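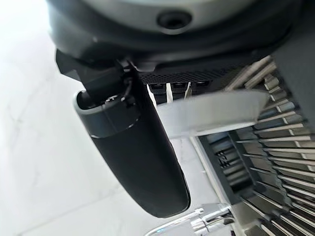 You'd be better off buying one good planner and leaving it alone, wrote a reader after my June piece, and I've been arguing with that person in my head ever since. I do get it! Planners are clever, they demo well, and when an arm glides round a tap without touching it you want to clap. But I've now spent most of a summer in the Plallby kitchen with our own stack (we call it Remach, don't ask) and the planner is hardly ever what I end up swearing at.

What I swear at is everything around it. Frames that disagree by a few millimetres. A wrist view that thinks it's one tick ahead of the head view. A config file with 2264 lines in it, of which I can explain perhaps 60. You put a cup over a drying rack and the planner says fine, lovely, go, and it's working from a rack pose that went stale while you were making tea. 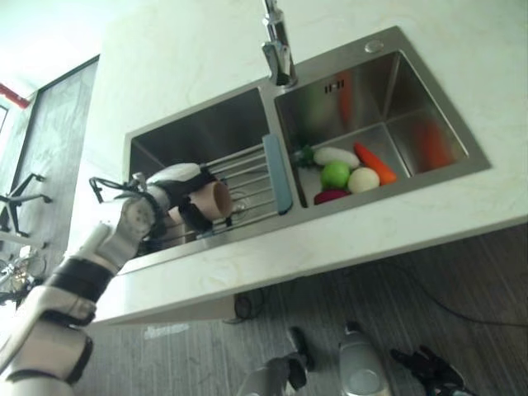

Surely a big enough learned policy just soaks all that up, somebody asked at the Guvelwood meet-up, and a good half of the room nodded. Maybe one day. I like learned policies, I train them, and ours has had 1000 runs at the sink. But when a run goes wrong I want to know which thing was wrong, and "the policy didn't fancy it" is no use to me on a Friday afternoon.

So my dull request is for better tooling. Give me a log viewer that lines up the wrist and head streams without a fight. Give me replay I can scrub backwards. Barbier, our little in-house viewer, does a bit of this, and it took six weeks to write (evenings, mostly), and I'd swap it for no planner on earth.

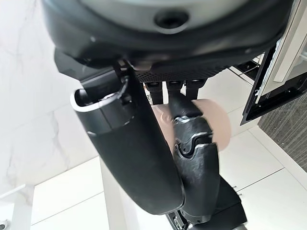 Wrist view, hand closed on a pale rounded object.

A view like that is full of half-hidden things, and I'd like the software to tell me how sure it is about each of them, in plain numbers, next to the picture. We're adding that to Barbier next, once I've cut the config file down a bit.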